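Avental de oficina Fladton 67, lona encerada

Eu comprei o meu primeiro Fladton em fevereiro, de segunda mão, com o bolso da frente já meio descosturado, e foi ele que me fez ir atrás do fabricante para vender aqui na loja. Quem me conhece sabe que sou chata com avental (já devolvi uns quantos!), então podem imaginar a minha cara de feliz quando a caixa com os novos chegou.

O 67 é o modelo comprido. O nome vem da largura em centímetros, medida na altura da cintura, e cobre bem as coxas mesmo quando a gente senta. A lona é 100% algodão, encerada de um lado só, e no começo fica dura feito papelão. Paciência! Depois de uns dias de uso ela vai cedendo e pega o formato do corpo. O meu hoje dobra em quatro e cabe na mochila.

As tiras cruzam nas costas, sem nada pendurado no pescoço. Quem passa a tarde em pé na bancada vai entender por que eu insisto nisso. A regulagem é por fivela, e a Lingyun Luo, que costura bolsas e já usou tudo quanto é marca, prefere a fivela do Stirnard, mais larguinha. Eu acho a do Fladton melhor de abrir com uma mão. Fica a briga.

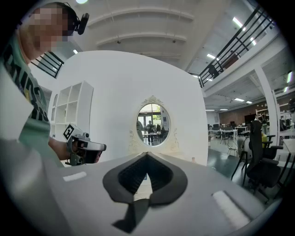
Mãos à obra, de camiseta verde-menta.

Bolsos: um grande na frente, dividido no meio, e um pequeno no peito para lápis e giz. O do peito é fundo, cabe uma régua de 20 cm com a pontinha de fora. Senti falta de uma alça lateral para pano, e foi o Zeyu Li que me ensinou a prender uma argolinha na costura da tira. Agora mando a argola junto em todos os pedidos, sem cobrar nada a mais.

Lavar, só com pano úmido e água fria. Máquina, jamais! A cera vai embora e não volta sozinha. Para renovar, uso a pasta Csizmadia, que também tenho na loja, passada bem fininha e aquecida com secador de cabelo.

Cores: areia, chumbo e um verde-garrafa que esgota rápido. O mesmo corte existe na versão curta, o Flonberg, para quem é mais baixinho ou trabalha com calor.

Garantia de 2 anos nas costuras e nas fivelas. Mancha de cola não entra, já vou avisando.

Dúvida de tamanho? Me escreve antes de comprar, com sua altura, que eu respondo até o fim da tarde.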